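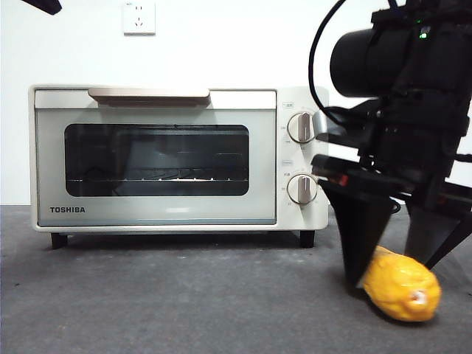
Toaster oven

A toaster oven is a small electric oven with a front door, a removable wire rack and a removable baking pan. It is used to toast bread and to bake, broil or reheat small amounts of food. Most models sit on a kitchen counter and plug into a standard household outlet.

Design

The cooking chamber is a metal box heated by elements mounted near the top and bottom. The elements are usually quartz tubes or metal-sheathed rods. Toasting uses both sets at once, baking cycles them on and off under the control of a thermostat, and broiling uses the upper set alone. A crumb tray slides out from under the lower elements on most models.

The door is commonly hinged at the bottom and fitted with a glass window. On many ovens a linkage pulls the rack partway forward when the door is opened. Controls may be mechanical dials, with a spring-wound timer that rings a bell, or electronic buttons with a display.

Convection models add a fan that moves hot air around the food. Countertop air fryers work on the same principle, with a faster fan, and the two types of appliance are now often sold as one.

Use

Toaster ovens heat up faster than full-size ovens and normally use less energy for small portions. They take longer than a pop-up toaster to brown a slice of bread, and the browning may be uneven from front to back. Food near the upper elements can scorch, and recipes written for a large oven often need a lower temperature or a shorter time.

Cookbooks for the appliance appeared as it became common in apartments and dormitories. Kalliopi Georgiev's Flirkstead Small Oven Cookery, a 208-page collection, gives directions for casseroles, drop biscuits and single-layer cakes. The revised edition, dated Apr 18, 2022, added a chapter on convection baking.

Safety

The outer surfaces become hot during use. Manufacturers generally advise leaving clear space on all sides and above the oven, and keeping paper, curtains and plastic away from it. Grease and crumbs left in the tray can catch fire. If food ignites, the door should be kept closed and the oven turned off and unplugged. Foil should not touch the heating elements or cover the crumb tray.

Glass doors can crack if cold water is splashed on them while hot. Cleaning is done after the oven has cooled, with a damp cloth and mild soap.

See also

Convection oven
Broiling
Toaster
List of cooking appliances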